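Small Baskets, Big Brick Fun: Your Questions
Last updated 10 February 2026

I get a lot of mail about bricks! After my piece on basket play went into the Karkier newsletter in December, the same questions kept landing in my inbox, so I've gathered my answers on one page. If yours isn't on it, write to me and I'll add it. I'm Chantal Beaulieu, I run the brick table at the Cullinane play library, and I have stepped on more studs in my bare feet than I care to think about.

What is basket play?

You take a few building bricks out of the big bin, put them in a small open basket, and set the basket on a table where a child can get at it. When playtime is over the bricks go back in the basket. The big bin stays in the closet and comes out when somebody wants to build something enormous (a castle, a parking garage, the whole of downtown).

I love it because the bricks get used. A child who walks straight past a tub of 2000 pieces will sit down with a handful and start stacking, talking, lining them up, making one drive over the other. Grown-ups do it too. Put a few on the coffee table and see how long your guests last.

How many bricks should I start with?

Fewer than you want to. For a toddler I put out a tiny handful in different colors and shapes. For a four- or five-year-old I go up to 10, and I let them ask for more. They will ask, and it's a great conversation to have, as they tell you exactly what's missing: a long one, a flat one, "the one with the hole."

Which colors go together?

Any you like, as long as you can tell them apart at a glance from across the room. I'm very fond of a bright green with a strong blue and a pale pink. The blue and the green do the shouting and the pink gives the eye a rest, and on a dark table they all pop. Mixing sizes helps as well, so a small chunky brick with a longer one gives little hands something to compare. Tip them out any which way and leave them there. Lining them up neatly is the child's job, if they feel like it.

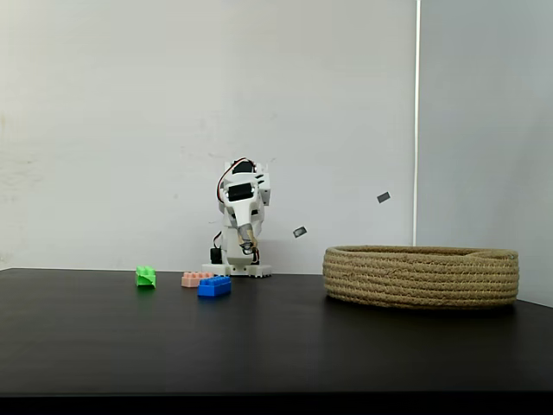
Does the table matter?

More than I expected! I used to do all of this on a patterned tablecloth, and bricks vanished into the flowers. A plain surface is wonderful. Black is my favorite for bright bricks, and a plain white table is lovely if your collection runs to reds and dark blues. A big baking sheet or a sheet of black poster board will do the same thing for almost no money.

A dark top does show every crumb and fingerprint. I keep a damp cloth nearby and have made my peace with it.

If you play on the floor, put down a solid-color blanket and pick up the corners at the end. Eoin Costello, who has twins and no spare time, does his whole cleanup like that: corners up, shake, pour, done.

What kind of basket works best?

Low, round, and wide enough for two hands. My own pick is coiled rope. It's quiet when bricks drop into it (if you've lived with a metal bucket you will understand), it doesn't scratch the furniture, and the sides give a little when somebody leans on them. The light tan ones look good enough to leave out on the table all week, so the bricks stay out too, and that's half the battle.

Look for a thick rim that's easy to grab. Look at the floor of the basket too. A tightly coiled spiral keeps small pieces from wedging themselves between the rows, and it's a nice thing to trace with a finger. Mine were made by Mogens Juhl, who sells at the Gredar market, but there are plenty around, and thrift stores are full of them.

Things I'd skip:

Lids. They get lost, then they get worn as hats.
Handles that stick up high. Sleeves catch on them and over goes the lot.
Loose, open weaves. Tiny plates slide right through.
Anything deep enough that a child has to dig.

Can I just use a bowl?

Of course! Mixing bowls, cake pans, the bottom of a shoebox. I had a salad bowl on duty for 2 years before I owned a proper basket. Ceramic is noisy and it chips, so I'd keep the nice dishes out of it.

How full should the basket be?

You want to see the bottom. With the bricks lying in a single loose layer and a good bit of bare basket around them, every piece is visible and every piece is easy to lift out. Once they start to pile up, the ones underneath may as well be in the closet. People write to me that their basket "stopped working" after a month, and when I ask, it has always been filled up to the rim by a helpful relative.
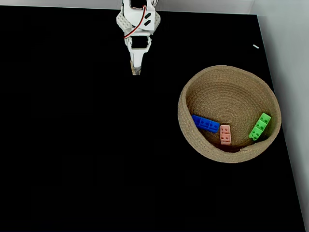
Another thing I'd say about filling: swap, don't add. When a new brick goes in, an old one goes back to the bin. I do a swap on the first of the month with a cup of coffee in my hand and it's one of my favorite little chores. Sometimes a brick that nobody touched in the fall is the star of the show in spring.

How do I get my child to put the bricks back?

Make the putting back part of the game. A few that work at our table:

The long drop. Hold the brick as high as you can over the basket and let go. Loud cheering for a hit. (Rope basket strongly recommended.)
Color call. I say a color, they find it and pop it in. Then they get to call one for me, and I'm allowed to be terribly slow.
Bedtime. Every brick gets told goodnight and laid down gently. It takes forever and I wouldn't miss it.
One hand behind your back. Older kids adore this one, and it's harder than it sounds with the little pieces.

Caoimhe Mac Mathúna wrote in with another that I've since stolen. Her son parks the bricks in the basket like cars in a lot, and each needs its own space. It keeps the layer thin, too!

Short sessions help. With so few bricks on the table, cleanup takes less than a minute, and I think children can tell when the end of a job is in sight.

What can you even build with so few pieces?

Try it before you decide! A long brick with a short one standing on its end is a ship, a snail, a toaster, a person in bed. Stand a pink one up and it's a tower, lay it down and it's a bench. We play "what is it now?", where you move one brick and the next person has to say what the thing has turned into. Oisín Kinsella's class once kept it going through a whole rainy recess and the final answer was "a dentist."

You can also do plain old stacking, sorting by length, counting studs, pressing the bricks into play dough for the dots, or drawing around them on paper and matching each one to its outline.

My bricks are from different makers and they don't click together. Is that a problem?

For basket play, no. Mismatched bricks can be lined up, balanced, traced and sorted just fine. If your child gets frustrated when two won't join, put out one family of bricks at a time. I mark the bottoms of ours with a dot of paint so I can tell them apart, and I store each family in its own bag.

How do I clean the bricks?

Lukewarm water, a squirt of dish soap, an old toothbrush for between the studs. Rinse, then spread them out on a towel with the hollow side down so they drain. I've never had luck drying them quickly, so I do ours in the evening and leave them until morning. Please keep them out of hot cycles in the dishwasher. I warped an entire family of yellows that way and I'm still sad.

And the basket?

Turn it over and give it a good whack outdoors. For sticky spots use a barely damp cloth and let it dry in moving air, away from the radiator. If the end of the rope comes loose at the rim, a few stitches in matching thread will hold it for years. Catch it early, as small children find a loose end irresistible and will pull until they have a very long rope and no basket.

Are small bricks safe for my baby?

Go by the age on the package, and when in doubt go bigger. Chunky bricks made for toddlers are every bit as much fun in a basket. If there's a baby in the house and an older child playing, keep the basket up on the table and check the floor afterward. I do a sweep with my socks.

Where do you keep the rest?

In clear zip bags by color, in one big Drallon tub on the closet floor. I've tried sorting by shape, and I lasted one weekend. By color I can fix a jumbled tub while watching a movie. I once counted every brick in ours (1517, with one more found in the vacuum cleaner later that night) and I don't recommend it, although I had a lovely time.

Can I borrow a basket to try?

Yes, please do! The play library lends them out with bricks included, and you can swap yours for a different mix whenever you come by. Ask at the desk for the brick shelf. If a piece goes missing, tell us and we'll top it up from the tub. Bring back any strays you find under the sofa, even if they aren't ours.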